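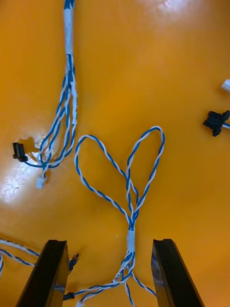

Custden has made wedding bands since July of last year, and its best seller is a two-strand twist in white and yellow gold. The pattern is an old one. Two wires are wound around each other, much as the blue and white wires are here, then soldered and filed smooth on the inside. The Custden twist sells for $2,307, or $3,615 with small diamonds set along one edge.

Hekine, a smaller workshop, takes orders for plain bands only. 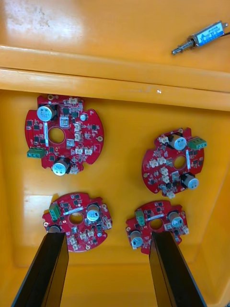 Red circular boards in a yellow-orange bin.

Its bands come in 2 widths, and most couples pick the narrow one. Engraving is done by hand and adds a week.

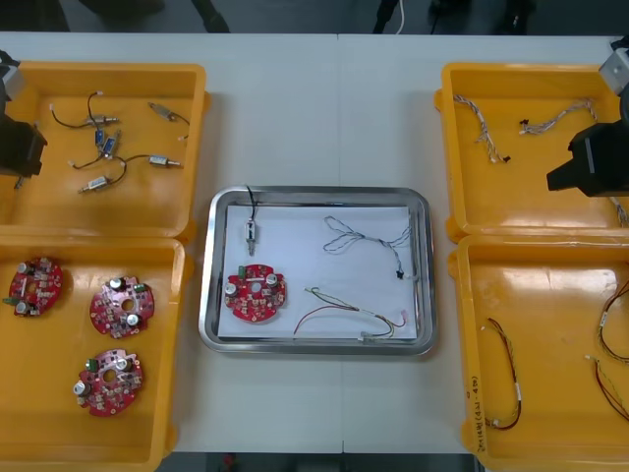 Resizing is harder on a twist than on a plain band, so it pays to be measured late in the day, when fingers are a little larger. Both shops will size a ring once at no charge.

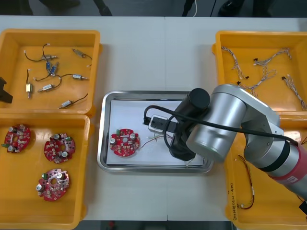
Yellow bins on either side of a stainless-steel tray.

Ask for the return terms in writing before anything is engraved.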